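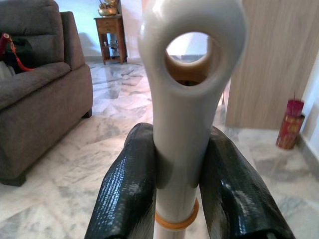 第4章 到岗、夹持与交接

适用:Tavwood 公寓客房保洁组,Ceder 移动机械臂,Wynne 平板端。前面三章(开箱、底座、联网)没做完的先回去做完。装机的人和每天用机的人都要看,装机的看4.1到4.3,当班的从4.2看起。

4.1 开始之前

要准备的东西:
Ceder 主机,电量过半
Wynne 平板,已登录本班帐号
长柄工具,带橙色圈的那种
干布一块
交接本(纸的,还在用,别扔)

人员:首次设置两个人。一个看机,一个看平板。熟了以后一个人可以,新人单独当班要 Glenys Gough 签过字。

房间:有客人在房内不开机。客人的东西在沙发上、茶几上、地上,一律不碰,机器不碰,我们也不替机器挪。拿不准就跳过这间,在平板上点“人工”。

注意:亮面石材地板会反光,Ceder 偶尔把倒影当成障碍物,停在原地不走。按4.5处理。别推它。

4.2 上电与归位

1. 底座停平。轮锁踩下去,听到响。

2. 打开主电源,等状态灯不闪。闪的时候什么都别点。

3. 平板打开 Wynne,选楼层,选房号。房号选错是目前最常见的报错来源,选完再看一遍门牌。

4. 点“归位”。机械臂会先抬起再收回,人站到底座后面。

5. 归位完,看两根夹指。指面有脏东西就用干布擦。不用水,不用清洁剂。指面涂层起皮的停用,报 Eleri Phillips。

6. 点“张开”,点“合拢”,各一次。两边动作不齐的,重做第4步。还不齐,停用。

7. 看腕部画面。画面发白或者发暗,先看灯有没有开、窗帘有没有拉,然后再调曝光。曝光一般放“自动”。

8. 平板顶上出现“就绪”。没出现就别往下走。

4.3 夹持长柄工具

灰色塑料长柄,上端是扁的宽头,靠上开一个椭圆孔,杆身上有一道橙色圈。橙色圈是定位用的,夹指夹在圈的上方,两指各压一侧,杆身从两指中间露出来。

1. 人手握住杆身下段,把工具竖直递到夹指之间。孔那头朝上。

2. 手不要越过橙色圈。圈以上是机器的,圈以下是人的。贴在休息室墙上的也是这句。

3. 平板点“轻夹”。夹指会靠上来,停住。这时候还能转动杆身,把扁头转正。

4. 看腕部画面。要看到:橙色圈完整,在夹持点以下;椭圆孔完整,没被夹指挡住,透过孔能看到后面的柜板、墙面之类。孔是斜的或者只剩一条缝,说明扁头没转正,回第3步。

5. 点“夹紧”。等提示音。松手。

6. 松手后等平板出“稳定”再走开。没出之前手留在杆身旁边,不用扶,随时能扶就行。

7. 点“试抬”。机械臂抬一点点,停,放回。杆身往下滑了就点“张开”重来(先用手接住)。

注意:夹力默认值是20,单位平板上有。不要改。以前有人为了防滑往上调,杆身压出了印子,那一批长柄后来都换了。真觉得夹不牢,先擦指面,再看杆身有没有沾到清洁剂。还不行报 Eleri。

注意:只夹表里登记过的工具。抹布、水桶、喷壶、花瓶、香筒、客人的摆件,都没登记。别试。

表4-1 夹持检查
橙色圈在夹持点下方 是 / 否
椭圆孔完整可见 是 / 否
杆身竖直 是 / 否
试抬不滑 是 / 否
有一个“否”就不往下走。四个都“是”,点“确认”,平板自动记时间和当班人。

4.4 划定工作区

第一次进某个房型才做,同房型以后调用就行。

1. 沿墙走一圈,手持平板,房间轮廓会自己出来。走慢点。

2. 标家具。沙发、边桌、柜子标“固定”。椅子标“可动”。

3. 标禁区。下面这些一定要标:
靠墙放的落地摆件、香筒、花瓶
边桌桌面和下层搁板
沙发坐面
电线

4. 禁区留边。平板会问留多少,选“宽”。窄房型也选“宽”,扫不到的角落人来补。

5. 踢脚线一侧打开“贴边减速”。

6. 保存,名字写房型加房号。不要写“新建1”“新建2”,找不到的。

7. 空跑一遍,不夹工具。人跟在后面看。底座绕不过去的地方,回第3步重新标。

空跑时看三处:沙发扶手外侧、边桌腿、柜门下沿。底座高度刚好在这几个位置容易蹭。柜门要关严。

4.5 运行中停机

黄灯:机器自己停的,等人看。
红灯:故障,不能继续。
按了急停也是红灯,平板上写“急停”两个字,和故障分得开。

黄灯处理:
1. 走过去看。先看地面,再看平板。
2. 地上有东西,拿走(客人的东西不拿,改走“人工”)。
3. 地上没东西,多半是反光。拉上纱帘,点“重新识别”。
4. 还停,点“跳过此段”。漏掉的那一段平板会标出来,人补。

红灯处理:
1. 按急停,如果还没按的话。
2. 手接住工具,再点“张开”。顺序别反。
3. 抄下错误码。
4. 推到走廊边上,轮锁踩下去,挂牌。
5. 报修。白天找 Eleri Phillips,下午六点以后打 Vendby 值班电话,号码在底座背后。

常见错误码:
270 夹指没有到位。多见于杆身递歪了。重做4.3。
537 腕部画面丢失。关机,等灯灭,再开。一个班里出现第二次就停用。
其它的码不用自己查,抄下来报。

注意:急停谁都可以按。客人按了也算正常,按了不追究。复位只能由当班人做,复位前整间房看一遍。

4.6 交接班

1. 工具取下。手接住,点“张开”,工具挂回架上。扁头上的孔就是拿来挂的。

2. 归位,关机,充电。充电灯亮了再走。

3. 平板点“交班”,把没扫完的房间转给下一班。不转的话下一班看不到。

4. 交接本写:哪间跳过、为什么、有没有黄灯红灯、工具有没有换。字写清楚。

5. 接班人当面看一遍指面和橙色圈。橙色圈松动或者移位的,工具当天停用。

6. 双方在平板上签名。

4.7 岗位上有哪些变化

这一节是 Ayten Çetinkaya 要求加的。装机前问得最多的就是这些,写在手册里,省得每个人听到的不一样。

谁做什么。Ceder 做地面长距离的重复段:客厅、过道、柜子前面那一条。人做床、卫生间、桌面、边角、所有带判断的活。客人用过的东西放哪儿、要不要收,一直是人来定。

人数。保洁组人数不动。十二月排班表照旧,Ceder 不占班次,表上单独一行。以后要动,由 Ayten 提前在班前会上讲,不会从平板通知里冒出来。

每班房间数。试用期内不加。以前讲过“有了机器每人多做几间”,这个说法收回。机器跑的时候人要看着,看着也是干活,算工时。

弯腰和推拖。拖长过道的次数少了,这个大家都感觉得到。多出来的是:走过去看黄灯、递工具、补角落、点平板。手腕和眼睛会累,跟以前累的地方不一样。连续看机四间以后换人,去做别的。换人时间自己记一下,平板目前不提醒(已经跟 Wynne 那边提了)。

记录。平板记的是:房号、起止时间、错误码、谁签的确认。腕部画面运行时看得到,不保存。报修时需要留一段画面的,当班人自己点“保留”,点之前确认画面里没有客人的证件、药、文件。这些记录不进个人考核,黄灯多不算谁的错。

进房规矩。门口挂牌,敲门,等,再敲。有机器也一样。客人说不要机器进房就不进,不用解释也不用劝,平板点“人工”,这间按老办法做,时间按老办法算。

不会用平板的。可以先不用。Efa Lewis 带,每天早班开头抽一段时间,想学的去休息室找她。字小看不清的,设置里有大字,往下翻才看得到。带人的时间算 Efa 的工时。

意见往哪里写。交接本最后几页留给意见,写了不用签名。Cadi Kemeys 每周抄一次给 Vendby。目前已经改掉的:提示音太响(现在可调),“张开”键离“夹紧”太近(现在分两边了)。还没改的:反光误停,平板套太厚,充电座线太短。

4.8 培训签字

签字前要能自己做完,旁边的人不出声:
上电归位
夹持一次,表4-1 全“是”
黄灯处理一次
急停,复位
取下工具,交班

做不完不要紧,下次再做,不扣什么。签字人是 Glenys Gough,她不在的时候等她回来,别人代签无效。

签过字以后换了房型,要在补一次空跑。隔了一个月以上没开过机的,从4.2重新走一遍,旁边有人就行,不用重签。

4.9 补充

长柄在库房左边架子,新旧分开放。旧的橙色圈颜色浅了也能用,圈没移位就行。

换工具要在平板“工具表”里点一下换,光在交接本上写不算。

清洁剂喷在地上以后先等一会儿再让机器过去,等多久看瓶子上的说明。轮子沾湿了会报黄灯。

指面用布擦,布每天换。纸巾会掉屑,卡在纹路里很难弄出来。

电梯:Ceder 不自己坐电梯。人推,断电推,轮锁先松开。电梯里有客人就等下一趟。

门槛高的房间目前过不去,平板里以经标成“人工”了,别手动改回来。

充电座的位置和换电池看第5章。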